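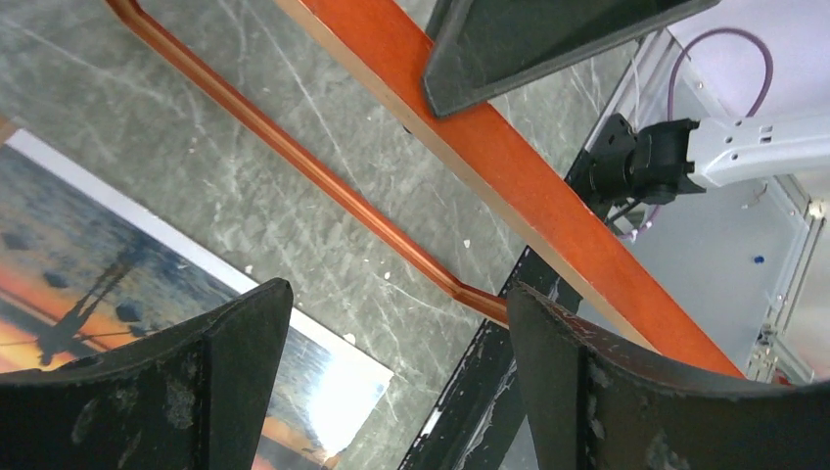
Help Wanted – Floor and Tile Cleaning Crew (part time, evenings)

Skorner is hiring for the spring. Need 2 people to start in April, maybe more by summer. Office lobbies, a dental place, the Dilo showroom. Mostly stone and tile floors, some carpet.

Hours
Start 6:30 pm, done by 11 most nights. No Sundays. Friday runs late, sorry.

Pay
$295 a week to start, paid every Friday. Goes up after 13 weeks if you're still here and we're all happy. Gas money if you drive your own car between sites.

What you'd do
Dust mop, wet mop, edges and corners by hand. Trash. Restrooms, yes. Machine scrubbing once Chaltu has shown you how – please don't touch it before that. Marble gets the neutral cleaner ONLY, no vinegar, no bleach. We lost a client over this.

What we need from you
On time. Can lift a full bucket and be on your feet all shift. Experience nice but not neccessary. Drivers license helps. Background check before first shift, we pay for it.

To apply
Come by the office, 577 Lencho Street, side door, weekdays before 4 pm. Ask for Calum Kerr or Chaltu Birhane. Bring ID and two refrences with phone numbers. No resume needed. Can't make it in? Leave a note in the mail slot with your name, number and a good time to call.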